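Tilton 43 Battery Amplifier for Street and Small Stage

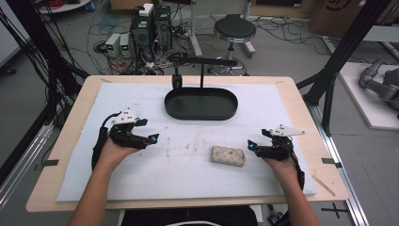
The Tilton 43 is a two-channel amplifier for musicians who play where there is no wall socket. It runs on a removable battery pack and is loud enough for a trio on a busy sidewalk. We have built it in the same shop since the first run in March, and the current version has a new input board and a stronger handle.

Most of our customers play horns, guitar or hand percussion outdoors. The first channel takes a microphone or an instrument on a combination jack. The second is for line level sources such as a keyboard, a looper or a phone with backing tracks. Each channel has its own gain, bass and treble knobs. There is one shared reverb, which you can switch off for the second channel with the button next to the jack.

Horn players should start with the gain at nine o'clock and the treble a little below the middle. A baritone sax on a clip microphone puts a lot of low end into a small cabinet, so use the low cut switch if the speaker starts to rattle. Alto and trumpet usually don't need it.

Battery and charging

The pack slides in from the back and locks with a quarter turn. A full charge gives six hours at normal street volume, less if you run it flat out with a lot of bass. The charger plugs into the pack directly, so you can leave the amp in the car and take only the pack indoors. Playing while charging is fine. The amp mutes itself for a second when you connect the charger.

Store the pack half charged if you won't use it over the winter. Don't leave it in a hot van.

The pack is rated for 480 charges. After that it still works but the playing time gets shorter. Replacement packs are part number 3474 and fit all versions of the Tilton 43. They do not fit the older Bulach amp, which has a different connector.

Carrying and mounting

The cabinet has a pole socket in the bottom and a flat side, so it can lie on its back as a floor wedge. Two threaded inserts on the left side take the Quezada bracket, made for cargo bikes and rear racks. The bracket is sold separately and comes with four bolts and a hex key. Check the bolts after the first ride. They settle a little and need another half turn.

The amp is splash resistant with the rubber cover closed over the jacks. It is not meant to stand in rain. If it gets soaked, take the pack out and let everything dry overnight before you switch it on again.

Using two together

Two amps can be linked with an ordinary instrument cable from Link Out to Link In. The second amp then follows the volume of the first. For stereo, use the Cisent splitter box and leave the link jacks empty. Keep the link cable short. Long ones pick up hum near tram lines and neon signs.

What comes in the box

Amplifier, one battery pack, charger, rubber jack cover, printed manual. The shoulder bag, the bracket and the splitter are extras.

Service

Repairs are done in house. Write to Riku Murakami at the service desk with the serial number, found under the pack, and a short note on what is wrong. Take the battery out before shipping and keep it at home unless we ask for it. Speakers and knobs are kept in stock. Input boards for the first version are made to order and take about 43 days.

Local noise rules differ a lot, and some cities don't allow amplified playing at all. Check before you buy if you only plan to use the amp in one place.

Contact | Orders and returns | Service desk | © 2020 Tilton Amplifiers | Back to top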